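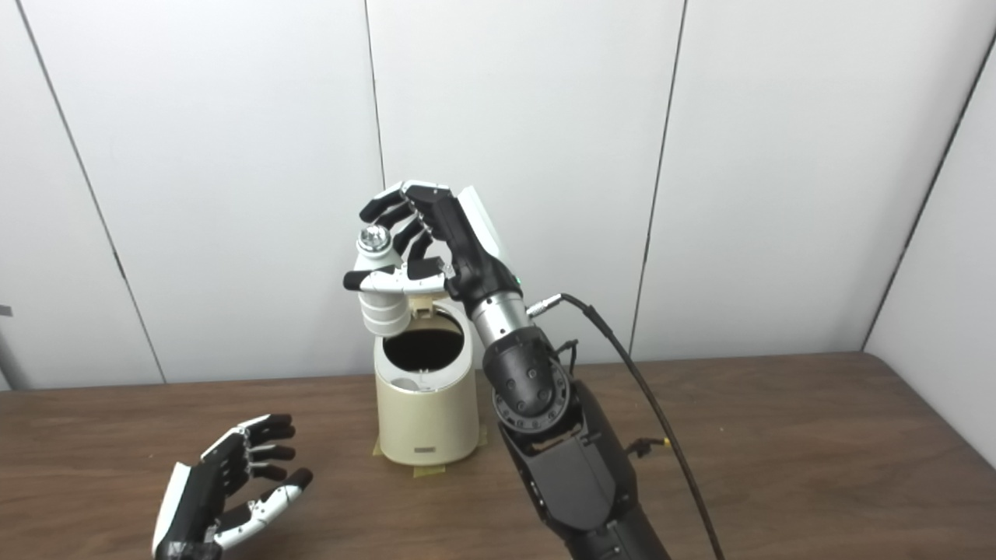
Trernport's pantry swap is back, and it's moving to the old Thygesen hall

16/01/2019

If you missed the pantry swap last year, you get another go at it in March, and I for one have already started clearing out a cupboard. The swap is moving out of the school gym (goodbye, squeaky floor) and into the old Thygesen hall on the harbor side of Trernport, which has a proper kitchen and a lot more room to stand around chatting with a cup in your hand.

The idea is the same as before. You bring dry goods you won't get through -- rice, beans, tea, flour, that bag of lentils you bought when you were going to be a lentil person -- and you go home with something you will. Everything has to be sealed and in date. Jars and canisters are welcome too, with or without their lids, and last time those went faster than the food did!

Yatziri Salinas is running it again. I caught her on the phone while she was driving back from the wholesaler (hands free, she wants that noted) and she told me 133 households came through the door last year. She'd planned for 82. "We ran out of tables before we ran out of flour," she said. "People were swapping off the hood of my car."

This time there'll be a spice corner, looked after by Gervasio Iturra, who used to have the stall outside Gullard bakery. He'll have a hand grinder going and wants people to bring whole spices if they've got them. I asked him how long cumin keeps and got a very long answer, which I'll boil down for you: smell it, and if you can't smell it, it's done. He's also after cardamom, the green kind, and he sounded pretty serious about it.

Anything left at the end goes to the Jekora food shelf on the hill. Hrefna Skov picks it up in her van that same evening. The food shelf gave out 832 bags over the winter before this one, and she says the shelves look thin right now, mostly on breakfast things. So if you're wondering what to bring, oats would be lovely. Coffee too -- nobody ever gives coffee, she told me, and I felt a bit guilty about that one.

The hall holds up to 3,000 pounds of stuff on its storage racks, according to the sign by the back door, so I don't think we'll have the car hood problem again. Parking is another matter. The lot is small and the gravel end floods, so walk if you can or use the street behind the church.

Doors open at ten and it wraps up at two. There's no charge to get in. You can drop things off the evening before between five and seven, which I'd do if you have anything heavy. Please write the date on homemade mixes, along with what's in them, nuts especially.

Yatziri still needs a few people to help set up tables. If that's you, leave your name at the counter at Gullard and she'll call you back. I've put mine down already, so come say hi -- I'll be the one near the tea.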